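Nollex sets budget for bench robots at Zurkgate packing site

Business / Equipment

Nollex plans to buy two-finger grippers for three packing benches at its Zurkgate site and has put the purchase into next year's equipment budget. An order is expected in December, the company said in a notice to suppliers.

The benches handle small mixed goods that go out in gift and sample boxes, among them bottled water, carton drinks and men's toiletries. The work is done by hand now. Nollex wants the arms to take over the picking and leave the box folding and checking to staff.

The site had first asked for a full conveyor line. That request was dropped in the spring after the quotes came in, and the planning group went back to single arms that can stand at an ordinary table.

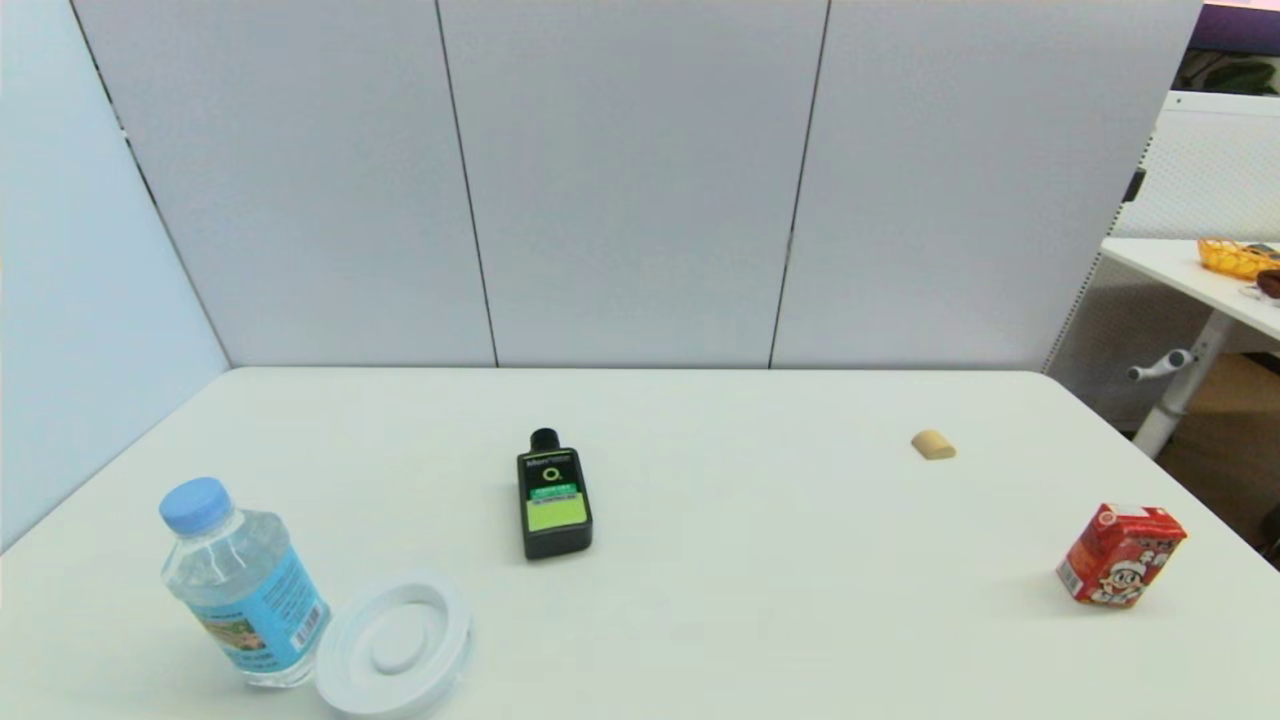 El Ouafi wrote in to ask whether the budget covers spare fingers and service visits, saying that on an earlier purchase the arm was paid for out of one account and every part after it out of another, and that the second account ran dry by summer.

Nollex said spares are in the plan this time. Each bench is to get 2 extra pairs of fingers, and the service contract is listed on its own line. Training hours for the shift leads are also included, but floor work and new power outlets are not. Those come out of the building budget.

Of the 409 item types packed at the site, the company expects the first arms to handle 90. Most are boxes, cartons and bottles that stand up without help. Soft pouches and anything in glass will stay with the hand packers through the first year.

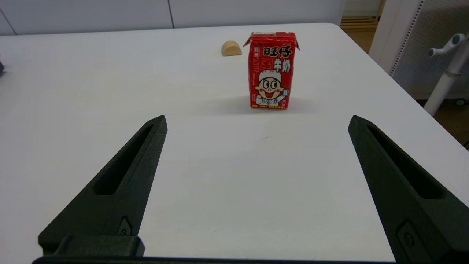 Open gripper fingers and a red milk carton on a white table.

Vomeck, which is bidding on the job, has offered a lease as well as a straight sale. The lease costs more over its full term but spreads the payments and includes replacement of worn fingers. Nollex has asked all bidders to price both options in the same form so that they can be compared line by line.

Bidders must also state how long a bench would be out of use during installation. The site does not want more than one bench down at a time, and no installation work will be allowed in the weeks before the holidays. 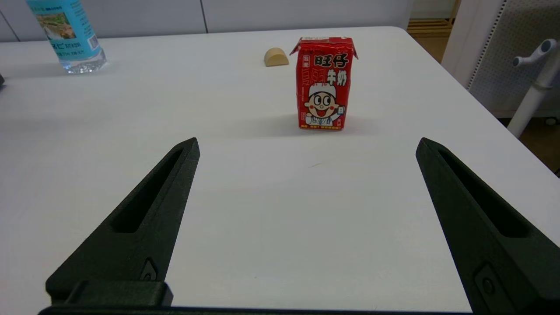
The carton, with a wooden block and a water bottle farther back.

Finger shape is still open. The notice asks for one set that can take both a flat-sided carton and a round bottle, with no tool change in between. Bidders who can't meet that may quote for two sets and must add the changeover time to their figures.
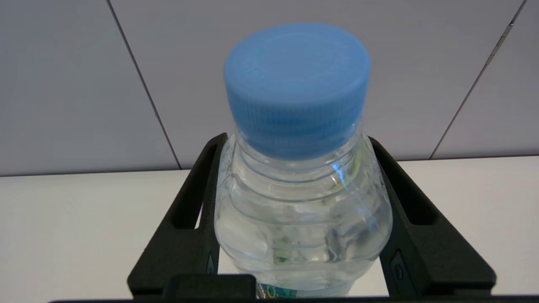

What happens next

Written questions from bidders will be taken until the end of the month. Answers go to all of them at once. The Zurkgate benches can be seen on Saturday mornings by arrangement with the site office. Nollex has not published the total it has set aside.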